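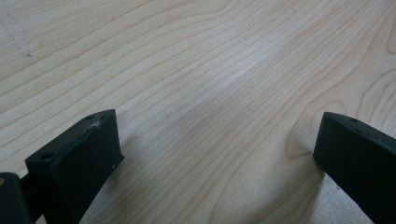
How often does the Durkach border marker walk get inspected?
Twice a year, once after the snow melts and again in June before the school groups start coming.

DURKACH BORDER MARKER WALK
Spring inspection, 4/14/19
Walked by: Verena Auer, Rodel Villanueva
Length covered: 800 meters, Riedl bridge to the old customs house

1. Marker stones upright and readable
OK. All 14 are standing! Stone 9 leaned badly last fall and Ambros Steiner's crew has set it beautifully. You can read both country names again, and the treaty year too.

2. Footpath surface
Needs work. Washed out for a few steps below stone 4. Gravel requested.

3. Handrail at the bridge
OK on the Riedl side. Two bolts missing on the far side, taped off for now. Please fix before June.

4. Map board
OK, and what a good board it is. The new map finally shows the river as the border and names the lowland districts correctly (the old one had the capital on the wrong bank, and we had letters). One corner of the cover is cracked.

5. Viewing platform
Limit sign says 500 kg and is firmly attached. Decking sound. You can see right across the plain to the Kalwood hills, so do go up if the wind is low.

6. Emergency number posted
Missing at the customs house. Burgi Zaugg has a spare plate.

7. Crossing point
Clear on both sides. Casimiro Bermúdez signed for the neighboring district and brought their key, which fits the gate again.

Open items: 2, 3, 6, cover on 4
Walk may stay open: yes, far bridge rail taped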